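Come See Us Sort the Silverware: Zarnitz Opens Its Robot Workshop for an Afternoon

FOR RELEASE IN DECEMBER

Hi, I'm Vira Zhuravel, and I look after visits and events at Zarnitz. I usually get told to keep these announcements short and serious. I'm going to manage maybe half of that, since I've been looking forward to this one for months!

Zarnitz is opening its workshop to the public, and you're invited. Doors open at 1 p.m. at our place on Sulter Street, the gray building behind the bus depot (use the side entrance, the front one sticks). We'll be running our table-setting and kitchen-tidying demonstration all afternoon, with two robot arms working at one table on the kind of stuff you have in your own kitchen drawer. Spoons, forks, ladles, chopsticks. If you've ever dumped a dishwasher basket onto the counter and sighed, you'll feel right at home.

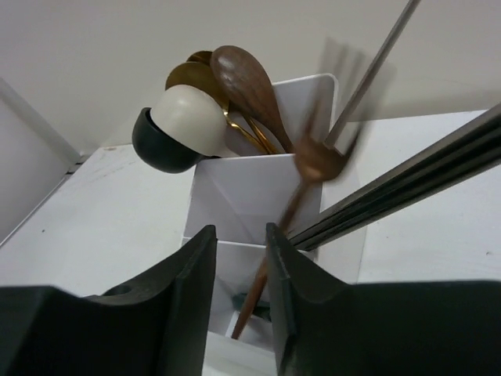
The project is called Zovasmont, and it started with a pretty plain question from my colleague Illia Sydorenko: could a pair of arms learn to put utensils away by practicing on real ones, the way a kid does? Illia has been running practice sessions ever since, and at last check the log stood at 3,701 of them. I've watched a good number over my lunch, and I still lean in every time a fork is on the move.

What surprises most visitors is how much thinking goes into the small things. A ladle has all its weight at one end. A wooden handle feels different from a metal one. And chopsticks, oh boy. They're thin, they're straight, they roll, and they love to lie right up against each other so you can't get hold of just one. Illia says he could fill a whole evening talking about chopsticks, and I believe him (we've asked him to stick to ten minutes).

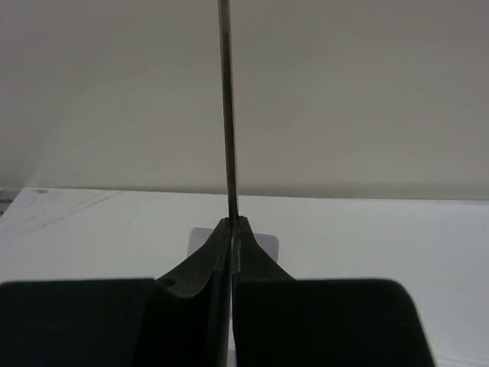 So how will the afternoon go? Groups of up to 20 people will come into the workshop for a half-hour visit. Illia will show you the setup first and talk through what the arms are trying to do, then you'll watch them work, then there's time for questions. Ask anything you like! Last spring a boy of about seven wanted to know whether the arms get bored, and we ended up having the best conversation of the day.

You'll also see things go wrong. A spoon gets dropped, or an arm reaches for something and comes up with nothing. We decided early on that we weren't going to stage a perfect show, and I'm glad, because the misses are where you learn how hard this is. "I'd like people to see an ordinary working day," Illia told me when I asked him for a quote. "If it drops a fork, it drops a fork. We pick it up and go again."

Our friends at Vasylenko, the bakery next door, are bringing coffee and poppy seed rolls for the break room. They brought 2 trays last time and those were gone before the second group had even hung up their coats, so come hungry but come early. 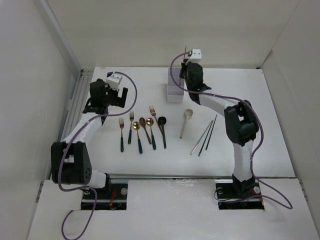

What You Need to Know

Admission is free, but please reserve a spot so the groups don't get too crowded. We have room for 700 visitors over the whole season of open afternoons, and this is the first of them, so if you can't make it this time there will be more chances after the holidays.

Kids are very welcome with a grown-up. The workshop is on the ground floor and there are no steps from the side entrance. You're free to take pictures, just leave the flash off while the arms are moving. Please stay behind the yellow line on the floor, too.

Reporters and teachers who'd like a longer look can come at 11 a.m., before the doors open, and sit down with Illia and me for as long as you need. School groups should get in touch ahead of time so we can set aside a slot.

To reserve a spot or arrange an interview, call the Zarnitz front desk and ask for Vira Zhuravel. If I don't pick up, I'm probably in the workshop, so leave a message and I'll call you back the same day.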